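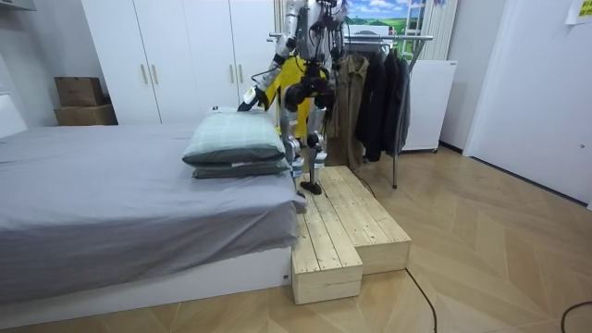
Section 3. Working alongside the robot in guest bedrooms

Welcome to the part of the Honau housekeeping guide that most of you turn to first. If you have made beds for years, a good deal of it will feel familiar, and we hope the rest will by the end of your first week.

The robot takes over much of the reaching and leaning across mattresses. You still decide when a room is ready, and your name, as before, goes on the room card. Sơn Doãn, who wrote the first version of these steps, asked us to keep that sentence in every edition, and we have been glad to.

Before you start

1. Set the wooden steps tight against the bed frame and press down on each level with your hand. If anything rocks, stop and move them.

2. Lay the cables along the floor where you can see them, well away from your own walking path.

3. Smooth the sheet yourself and stack the pillows within reach of the arms. 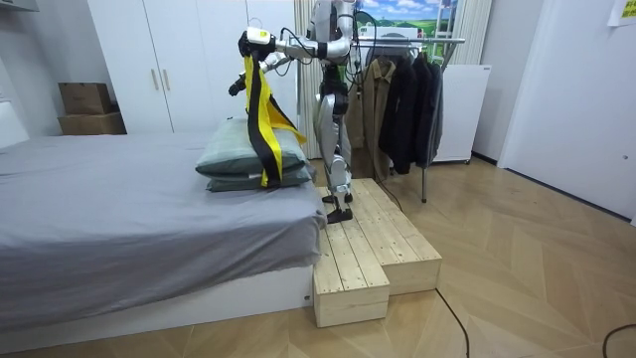 4. Stay on the door side of the room while the arms are over the bed. Please don't lean in to straighten a pillow, however tempting it is (we have all wanted to!).

5. When the arms have come to rest, press Hold on the Zullero handset, wait for the tone, and only then step up to the bed.

Caution: Never share the steps with the robot, even for a moment.

Note: Your shift hours and your rooms list do not change when a robot is assigned to you. If a room takes longer than usual, write "R" on the card and carry on at your own pace. For anything that worries you, large or small, call the desk on extension 489.

Go on to Section 4 for end-of-shift charging.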